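Lungu Workshop Publishes Build Notes for Two-Arm Kitchen Table, Advises Against Expecting Much

For release in October

The members of Lungu, a shared workshop with 51 paying members and one loading door, have published the complete build notes for Preseck, a tabletop rig with two robot arms meant to handle ordinary kitchen things. The notes include the parts list, the wiring plan, the control settings and a log of everything that went wrong. They are free to download and copy.

Lungu is not announcing a kitchen robot. Members would like that to be clear before anyone writes a headline.

"We built a table that can sometimes pick up a cup," said Aníbal Rivadeneyra, who led the build. "I've read a lot of announcements from people with a table like ours, and by the second paragraph they are doing your dishes. We can't do your dishes. I wouldn't let it near my dishes."

The project started after an argument over a promotional video that had been passed around among the members. Half the room thought home robots were a few years off. The other half wanted to know how many takes the video had needed. Rivadeneyra proposed that the workshop build something similar and write down every take.

The log now holds 2,396 attempts at a single job: take hold of a plastic cup and set it down upright somewhere else on the table. Of those, 670 were recorded as clean, meaning the cup ended up standing and no person touched anything. The rest are sorted by type of failure. The longest category is "knocked over on approach." The notes give the tally for each month and make no claim that the trend will continue.

Preseck uses two bought arms, each bolted to its own metal plate at the far side of a cloth-covered table, with a two-finger gripper on each. The members did not design the arms and take no credit for them. Their own work went into the mounting, the cabling, the emergency stop circuit and the control software, which they call Jurnum. Two earlier versions of Jurnum were thrown out. The notes explain why, at a length some readers may find tiring.

Ngan-ling Kong, who wrote most of the third version, said the hardest part was resisting the urge to make the task easier.

"You can get a great success rate if you always put the cup in the same spot," Kong said. "Then a visitor moves it a few inches and the arm closes on air. So we put other stuff on the table and moved it around. The number dropped right away, and that's the number we printed."

The cloth is there for a plain reason. On the bare top, cups slid when a finger brushed them, and the noise bothered people at the next bench. Cloth brought its own trouble, because it bunches up if a gripper presses down too hard. The notes recommend pulling it flat before each session and checking it again afterward.

Cabling remains a weak point. Lungu is open about the fact that the floor around the rig is a mess and that anyone copying the build should set aside more time for cable routing than they think they need. An entire section covers connectors that worked loose. A planned cable tray has been put off twice.

The workshop also turned down an offer of sponsorship from Brulis, a parts seller that wanted the project described as "ready for the home." Members voted against the wording. Brulis did supply 8 replacement finger pads at list price, and the notes say so.

People thinking about a similar build are asked to read the safety pages first. Both arms can move fast enough to hurt someone. At Lungu, one person keeps a hand on the stop button any time power is on, and no session is run alone. Rivadeneyra does not recommend the project for a spare bedroom, or for any home where small children can get to the table.

Open evenings for visitors begin at 7 p.m., with the date posted at the workshop door. The rig will be run as it stands that evening, with no rehearsal. Visitors may move the dishes between attempts, and every attempt goes in the log, including the ones made in front of company.

Print copies of the notes are available at the front desk for the cost of the paper. Corrections are welcome and should name the page.

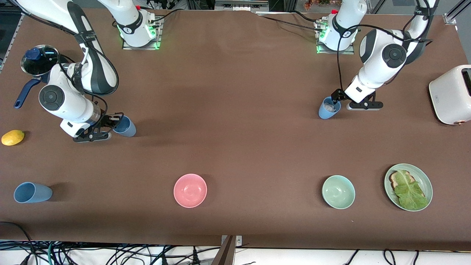

Octavio Salazar writes that he has read the log through to the end and still can't see why two arms are needed for a job that uses one cup, and he would like the next set of notes to include the same test with one arm switched off.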